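Bedruckter Karton und durchsichtige Kleinteile am Fenster: Was gegen Vergilben?
Rongrong Liao, September, 791 Aufrufe

Unser Arbeitstisch steht direkt vor einem großen Fenster. Auf der Platte bleiben ein weißer Karton und ein paar kleine durchsichtige Teile dauerhaft liegen, teils auch das Polster mit dem Heldengesicht.
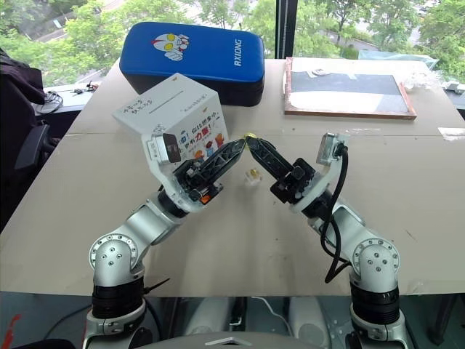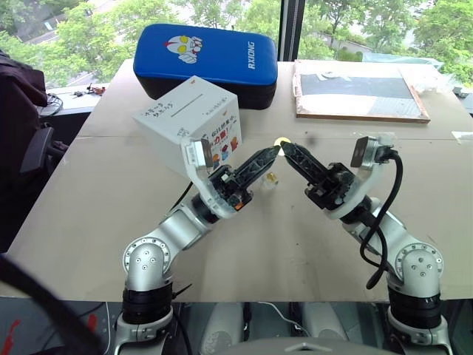
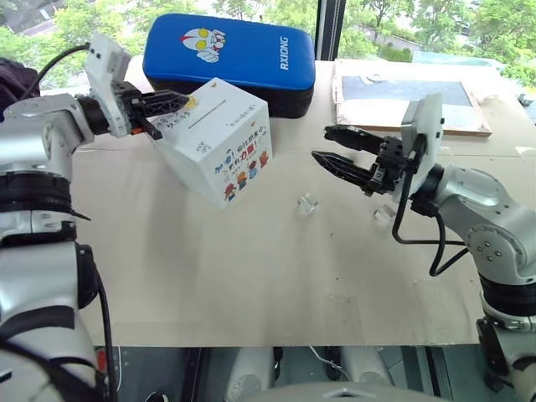
Randbedingungen

Material der Kleinteile: Acryl laut Lieferschein, genaue Sorte unbekannt. Der Karton hat oben einen schmalen Schlitz (auf dem dritten Bild zu erkennen) und vorn einen bunten Aufdruck. Er soll noch mindestens 3 Jahre halten. Ausrichtung des Fensters Südwest, direkte Sonne ab etwa 14 Uhr. Ein Rollo kommt nicht in Frage, der Platz braucht Tageslicht.

1. Reicht eine UV-Schutzfolie auf dem Glas?
2. Muss ich bei Acryl überhaupt etwas tun?
3. Kann man den Karton mit Klarlack einsprühen?

Zhuoran Xie
Zu 1: Eine Folie hilft, löst das Problem aber nur teilweise. Auch sichtbares Licht bleicht Druckfarben aus, Rot und Gelb meist zuerst. Vor dem Kauf beim Glashersteller klären, ob die Scheibe für eine Innenfolie freigegeben ist. Bei Isolierglas besteht je nach Absorptionsgrad der Folie Bruchgefahr durch Wärmespannung.
Zu 2: PMMA ist recht lichtbeständig und vergilbt in Innenräumen kaum. Polystyrol sieht ähnlich aus und vergilbt deutlich schneller. Falls die Angabe auf dem Lieferschein nicht stimmt, gilt also das Zweite. Reinigen mit Wasser und etwas Spülmittel, Mikrofasertuch. Kein Alkohol, kein Glasreiniger, sonst drohen Spannungsrisse.
Zu 3: Nur nach Test an der Unterseite. Lösemittelhaltiger Lack kann den Druck anlösen. Wasserbasierter Acryllack mit UV-Absorber, zwei dünne Schichten, den Schlitz vorher abkleben.

Unix
Karton nachmittags in den Schrank. Kostet nichts.

Colent
Ergänzung zur Lichtmenge: Ein Luxmeter auf die Tischplatte legen und über einen Tag protokollieren. Bei mir waren es ohne direkte Sonne 1.000 Lux, einen Meter weiter im Raum deutlich weniger. Tisch abrücken bringt mehr als Lack. Wenn der Karton tagsüber gebraucht wird, die bedruckte Seite wenigstens vom Fenster wegdrehen.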